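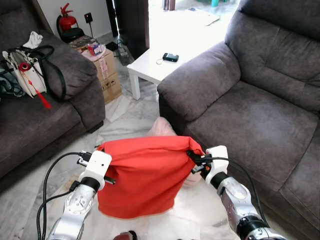 4.2 Soft items on and around seating

Bags, cloths and cushions make up most of what gets left in a living room, and they are the items our participants disagreed over most. Of the 1,460 placements coded, the living room accounted for the largest share, and seating was the surface named most often. Participants treated a sofa as a proper home for a cushion but only as a stopping place for a handbag. Cloths fell somewhere between the two.

Items on the floor were handled differently. Hollis and Nuttall coded 13 households separately and differed on 3 of them, each time over whether something resting against the base of a sofa counted as put away. We settled this by treating anything touching the floor as out of place — a stricter rule than the one used in the Birkett pilot.

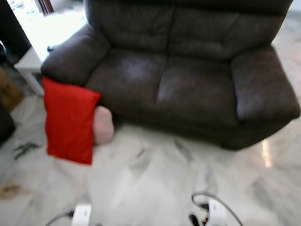 Figure 3. Living room with a dark brown leather loveseat. A red item hangs over the left armrest and a small pale pink item rests on the floor against the base. A white side table stands behind the armrest.

Armrests needed a code of their own. Under the first scheme they were grouped with seats, which hid a clear pattern: things left over an arm were usually on their way to another room. Parisi recoded 200 placements on this basis, and the revised totals are used from here on. Side tables kept their original code, as few soft items were ever put on them.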